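Household Water Use, Unit 4: The Toilet
Course notes, Rorkmont Continuing Education
Instructor: Rosaire Bouchard

Reading before class: chapter 6, sections 1 to 3. Bring last month's water bill if you have one.

1. Why we start here
In most homes the toilet is the fixture people think about least. It works, so it gets ignored. In the October meter exercise, the practice household used 558 gallons over the logging period, and 157 of those went to flushing. Keep both numbers. We use them again in Unit 5 when we get to showers.

2. Parts of a gravity tank
Fill valve: lets supply water into the tank and shuts off when the float reaches its set height.
Float: rises with the water. Older ones are a ball on an arm, newer ones slide on the valve body.
Flapper: the rubber seal over the flush valve. Lifted by the chain, drops back when the tank is nearly empty.
Overflow tube: open at the top. If the water gets too high it runs down the tube and into the bowl – quietly, which is why a bad fill valve can go unnoticed for months.
Lid: has no part in the flush. Set it flat on a towel when you take it off, as china chips easily.

3. The dye test
Take off the lid. Put five drops of food coloring in the tank and replace the lid. Do not flush. Wait 20 minutes and look in the bowl. Color in the bowl means the flapper is leaking. If the bowl stays clear but you hear the tank refill now and then, check the overflow tube next.

4. Working out the loss
Read the meter at night after the last use and again in the morning before the first. Subtract. Divide by the hours between readings. A leak of 1,000 gallons over 40 days is 25 gallons a day.
Do the same for a house whose meter moves 371 gallons in seven days with no one home. Show your work, and give the answer per day and per hour.

5. For next time
Do the dye test on one toilet and write down the result, including the age of the flapper if you know it. Half a page is enough. Start section 4 of the chapter, on pressure and supply lines.

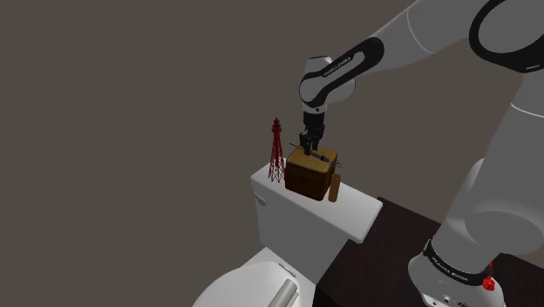
Figure 4.1. Toilet tank with a small wooden box on top (computer rendering).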